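Home & Workshop Robotics > Simulation > Arms and grippers

Left arm stops short of the table in sim, right arm gets in the way of the view

Hina Sial

I'm building a two-armed robot in a shared workshop and doing the motion work in simulation before anything gets bolted together. The controller is called Gusta. It runs both arms from one loop and takes target poses from a plain text file. The test room is one I knocked together in an evening: brick wall, window, a patterned wall on the left, a small white table in the far corner with a few bits on it. The only camera is the one in the head.

The left arm goes out along the patterned wall and is meant to end with the gripper over the green board on the table. According to the log it stops 148 mm short of the target and reports success. The right arm is commanded to hold a raised park pose and does so. Nothing collides and no joint is at its limit.
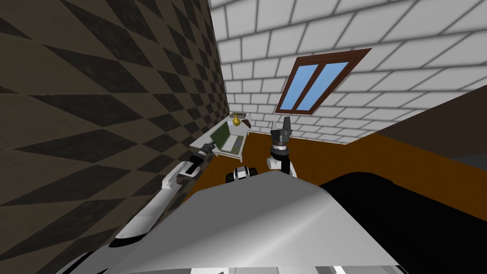 Head camera, left arm out, right arm raised.

I have checked the following. The table position in the room file matches the position in the target file. The joint zeroes are right, as a straight-arm test lands where it should. Reducing the speed makes no difference to the error, and neither does raising the solver iterations.

A second, smaller matter. From the head view I can't judge the gap between the left gripper and the table at all. The body shell takes up a good deal of the lower half and the table is small and far off. Is it normal to work from the head camera, or does everybody add another one?

Eyvindur Þorgeirsson

A constant error that doesn't change with speed or iterations is nearly always a frame problem. Your straight-arm test only proves the joints are right. It says nothing about which point the solver is trying to put on the target.

Look at how the tool point is defined. If the target file was written for the fingertip and the solver is working to the wrist, the error ought to be the distance between the two, but in the other direction: the fingers would go past the target. If it falls short, the offset has probably been taken off twice, once in the target file and once in the arm description. Measure wrist to fingertip in the model. If it comes to 148 mm, you have your answer.

To fix it, keep the offset in one place. I would put it in the arm description and leave the targets as plain positions on the table top. When you later give the gripper something long to hold, add a second tool point for the end of the object and select it by name in the target file. Don't edit the first one. I did that once and spent most of March finding out which of my saved poses still meant anything.
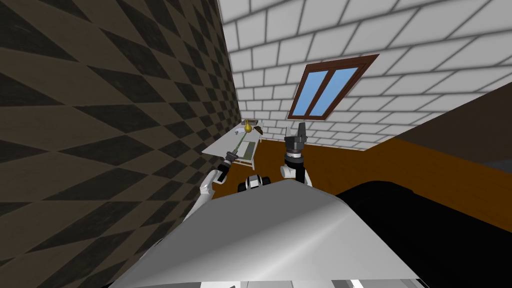

Ghumman disagrees about the second tool point and would move the target back by the length of the held object instead, on the grounds that it is one line to change. That works as long as the object is always gripped at the same angle. With a slanted grip the end of it moves sideways as well, and a single length won't cover that.

As for the success report, check the tolerance. Some solvers test the joint angles against their own answer and never look at the tool position. Print the fingertip position at the end of the move and compare it with the target yourself.

Runirari

add a second camera, side on, level with the table top. head view is no good for depth. also why is the right arm up there, park it lower

Hina Sial

Wrist to fingertip in the model is 148 mm exactly, and the offset was indeed in both files. I have taken it out of the target file and the left gripper now arrives over the board. The success check was comparing joint angles only, so that has been changed too.

Runirari — the right arm is up to keep its elbow clear of the left one when both move. A lower park pose is possible but I'd have to redo the clearance checks. Side camera added at table height. The remaining error is 6 mm, and I can live with that until the real arms are on the bench.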